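Bomon Kneeboard, Model 8

I've been flying small planes out of Atport for a good while now, and I've gone through a pile of kneeboards. Most of them slid down my leg on the first bumpy approach. So when we started making gear at Bomon, this was the first thing I wanted to fix!

The Model 8 straps to your thigh with one wide elastic band. It's soft enough to wear over shorts (yes, I've done the January version too, over thick winter pants, and the strap still reaches). The clip at the top holds up to 85 sheets, way more than you'll ever want on your lap, but I like a full set of charts with me and a fresh pad underneath.

There's a pen loop on both sides, so lefties are covered. The light-signal card and the VFR cruising altitudes are printed right on the board — I can never remember them when I need them.

Weight: 7 ounces
Clip: top mounted, spring steel
Strap: elastic, hook and loop, removable for washing
Colors: black or gray

We made 1,000 of these in the first run. The folks at the Bhardwaj flight school took a box of them for their students, and they asked for a longer strap, so you can now pick Regular or Long when you order. If you're between sizes, get the Long.

It also fits inside the Utinus flight bag, in the flat pocket on the back. I keep mine there along with my fuel tester and a spare headset battery or two.

Orders go out the next business day. Returns are fine if the board is unmarked — just drop us a note first so I know it's coming.
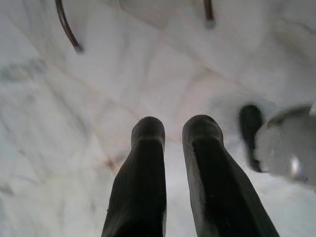
Refill pads are sold separately, and the old Model 7 pads fit this clip too, so go ahead and use up whatever you've got.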